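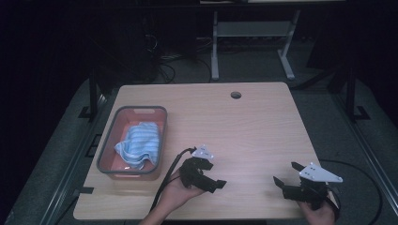 Startseite Lehre Robotik-Praktikum Skripte Einheit 2

Skripte Übungen Termine Kontakt Anmelden

Einheit 2: Ein Fehler am Handgreifer und wie wir ihn gefunden haben

Diese Notizen gehören zum zweiten Teil des Praktikums. Sie ersetzen nicht die Besprechung im Labor, aber wer gefehlt hat, soll mit ihnen den Fall nachvollziehen können. Die Aufgabe war das Falten und Ablegen von Tüchern mit zwei Handgreifern, so wie Sie es aus der ersten Einheit kennen. Der Korb steht links auf dem Tisch, das Tuch wird zuerst herausgenommen, dann gefaltet und wieder zurückgelegt.

2.1 Was passiert ist

Im Oktober haben wir mit dem Aufbau »Arnness« 1.600 Durchgänge aufgenommen. Bei der Prüfung sind 82 davon aufgefallen. In diesen Durchgängen meldete der linke Greifer für kurze Zeit eine Öffnung von null, obwohl die Backen nach dem Video offen waren. Danach sprang der Wert wieder auf das richtige Maß zurück.

Für den Menschen, der die Greifer hält, ist ein solcher Sprung nicht zu bemerken. Das Tuch wird normal gegriffen und die Aufnahme läuft weiter. Der Schaden entsteht erst später: Ein Regler, der mit diesen Daten trainiert wird, lernt, dass er mitten in der Bewegung die Backen schließen soll. Auf dem Roboterarm haben wir genau dieses gesehen. Der Arm schloss den Greifer über dem Rand des Korbes und zog den Korb mit. Kelly Entwistle hat den Not-Halt gedrückt, es wurde niemand verletzt.

2.2 Suche nach der Ursache

Unsere erste Vermutung war die Software. Das Auswerteprogramm Vuro setzt einen fehlenden Messwert auf null, und dies ist schon für sich eine schlechte Entscheidung, denn null ist auch ein gültiger Wert. Die Frage blieb aber offen, warum überhaupt Messwerte fehlten.

Wir haben dann die Zeitpunkte der Ausfälle mit den Videos verglichen. Fast alle lagen in dem Moment, in dem der linke Arm weit nach vorn zum Korb geführt wurde. Das Kabel des linken Greifers läuft über die Tischplatte und hängt über die vordere Kante hinunter, neben dem Unterarm. Bei weiter Bewegung wird es an dieser Kante gespannt und umgebogen. Der Zug ging bis in den Stecker hinein, und der Kontakt öffnete sich für einige Millisekunden. Beim rechten Greifer gab es keinen einzigen Ausfall – dort hat das Kabel eine freie Schleife neben dem Tisch.

Zur Bestätigung haben wir das linke Kabel am ruhenden Greifer von Hand gezogen. Der Ausfall war sofort da und ließ sich beliebig wiederholen.

2.3 Maßnahmen

a) Der Stecker bekommt am Gehäuse des Greifers eine Zugentlastung. Wir verwenden die Klemme von Whitlock, Ausgabe im Labor.

b) Vor jeder Sitzung wird der linke Arm einmal bis zur hinteren Wand des Korbes geführt. Das Kabel darf dabei nicht straff werden.

c) Fehlende Messwerte werden als fehlend gespeichert. Die Umstellung in Vuro ist gemacht, ältere Dateien müssen neu eingelesen werden.

d) Die 82 Durchgänge sind gesperrt. Bitte nicht durch Interpolation »reparieren«, auch wenn die Lücke kurz aussieht.

e) Am Roboterarm wird ein neu trainierter Regler zuerst mit halber Geschwindigkeit und mit leerem Tisch erprobt. Eine Person bleibt am Not-Halt und hat keine andere Aufgabe.

2.4 Zur Vorbereitung auf die nächste Einheit

Lesen Sie das Protokoll im Ordner »Atby« und suchen Sie den ersten Ausfall selbst. Überlegen Sie, mit welcher einfachen Prüfung man den Fehler schon während der Aufnahme erkannt hätte. Ein Hinweis: Die Backen können sich nur mit einer begrenzten Geschwindigkeit bewegen, ein Sprung von ganz offen auf null zwischen zwei Messpunkten ist mechanisch nicht möglich. Schreiben Sie dafür eine kurze Funktion und testen Sie sie auch mit den Daten des rechten Greifers. Abgabe wie immer über den Kursordner, höchstens eine Seite Text.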